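2 de diciembre de 2023

Notificada la resolución sobre costas. El tribunal desestima el recurso de la asociación y le impone las costas de las dos instancias, sin moderación. Octavio Cisternas me leyó el fallo por teléfono: la parte dispositiva ocupa media página y el razonamiento sobre el interés público, dos párrafos. Cantidad reclamada por la contraparte, pendiente de tasación: 1,676 euros en la primera partida – faltan las demás.
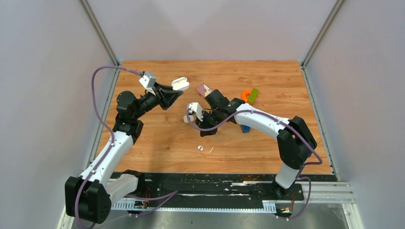
El plazo para impugnar la tasación empieza con el traslado, no con el fallo. Revisé las minutas con Halyna Marchuk y separamos las partidas discutibles: desplazamientos duplicados, un informe no solicitado, copias. Conviene presentarlas en una tabla de columnas bien separadas, una en cada extremo, como los dos brazos sobre el tablero de madera, y dejar en medio solo la diferencia. Halyna prefiere texto corrido. Queda por decidir.

La campaña de aportaciones en Flitico suma aproximadamente 200 donantes desde julio. Raluca Nistor pide que el aviso a los donantes distinga entre gastos propios y costas ajenas. Tiene razón: el texto inicial no preveía el segundo supuesto y habrá que pedir conformidad expresa antes de aplicar el remanente.
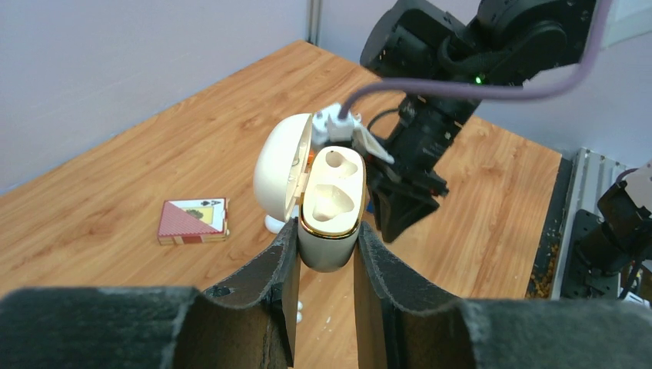 Redacté el aviso en 7 puntos. El cuarto recoge la opción de devolución; el quinto, el destino subsidiario del dinero si no hay respuesta. Damián Zepeda objeta que el silencio no equivale a consentimiento – lo cambié.

Pendiente: copia sellada del poder, respuesta de Branitz sobre el aplazamiento y llamar a Octavio antes de firmar.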